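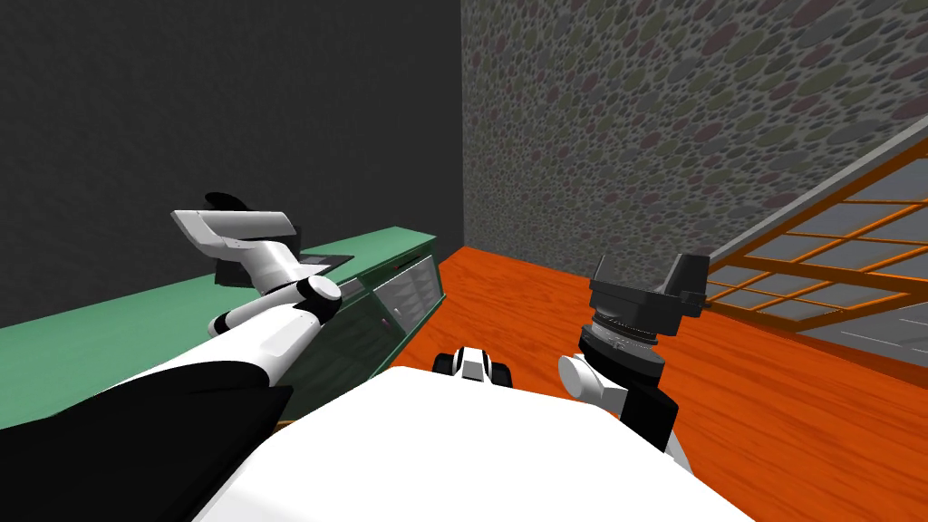 Do I need experience to help on the winter coat appeal?
None at all, we show you the lot on your first shift. You do need to be 16 or over.

Pondley Coat Appeal — helpers wanted, September start. Last year 1298 coats went out to familes across Pondley and Tivby. Want to beat that.

Shifts are 2 hours, mornings or evenings. Sorting, labelling, a bit of lifting. Drivers get fuel money — keep your reciepts.
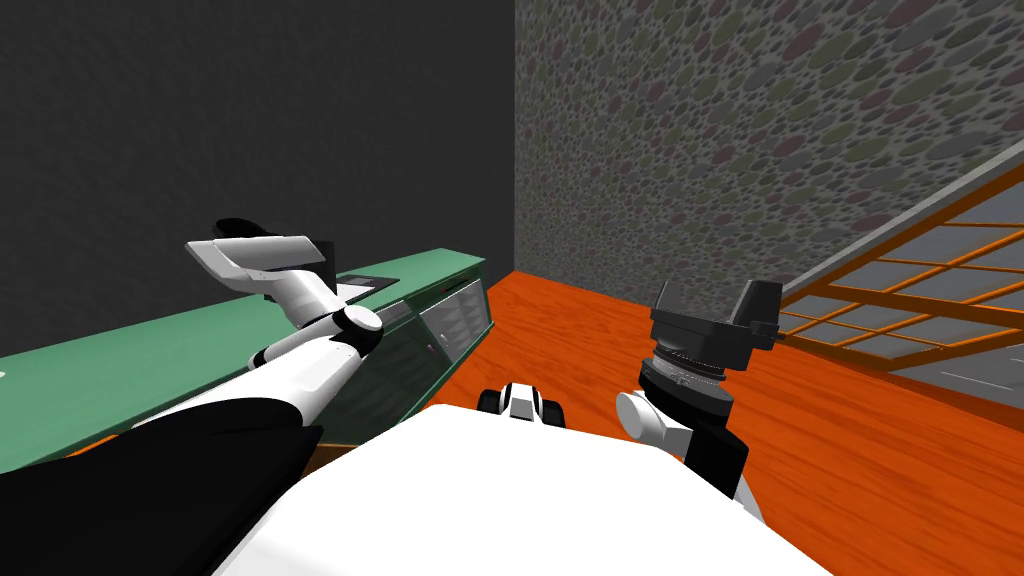 What we need
Collectors for the Tivby shops, 10 am onwards. 50 places, going fast. Anyone handy with a sewing machine, please shout. Zips mostly.

Can't do shifts? Drop clean coats at Mahmoudi Dry Cleaners before 6 pm. Kids' sizes especially, we always run short.

To sign up ring Bahman Ansari on extension 519 or leave your name at the Mahmoudi counter.

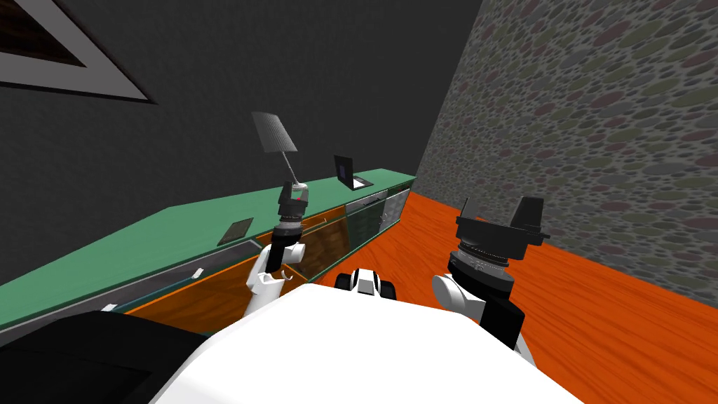 Pondley Coat Appeal, helpers' page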